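Zilleck Rose Garden Table Cover – my review after one summer
Posted August 1, 2018

I went back and forth on this one for ages. I wanted something pretty for the work table in my folding corner, the one with the big peony and moth wallpaper, and everyone I asked said flowers on flowers would be too much. Well, I bought the Zilleck Rose Garden cover anyway and I love it! It cost me $18 on sale, and it came rolled in a tube, which meant no fold lines to fight with.

First, the color. It's pale. If you're hoping for the rich pink on the package, you may be let down, but next to loud wallpaper I think the soft look is just right. The roses and green leaves sit back and let the walls do the shouting.
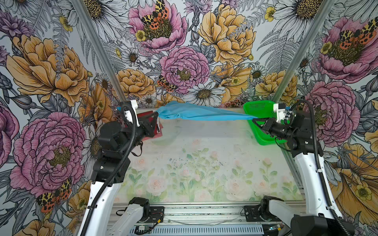

Pink roses below, peonies and moths behind, plus the blue cloth and my green basket.

Putting it down was easy enough. I trimmed it with kitchen scissors (go slow at the corners), left it flat overnight, and it stayed put. I had a Jornix cover before this and that one crept toward me every time I leaned on it, so this is a big step up.

Now the gripes. It shows everything! Every crumb and bit of dark fluff stands out on that off-white background, and I seem to be forever going over it with a damp rag. Smudges are worse – gray marks take a little dish soap and some patience. If you have a busy household, get a darker pattern and save yourself the trouble. 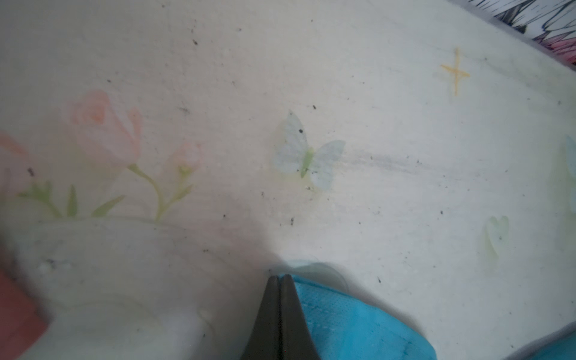
I do have a soft spot for the little extras in the print, the pale blue butterflies and the mint-green heart and that funny yellow sparkle. They're faint enough that you find them a bit at a time. I'd have liked the butterflies a shade stronger, because the one I look at most is so light it could pass for worn.

The surface is matte with a slight texture, so there's no glare from the lamp, and cloth doesn't skate around on it when I'm folding. I'd buy it again in September if the sale comes back, for the hall table this time.

4 stars from me, one off for the crumbs.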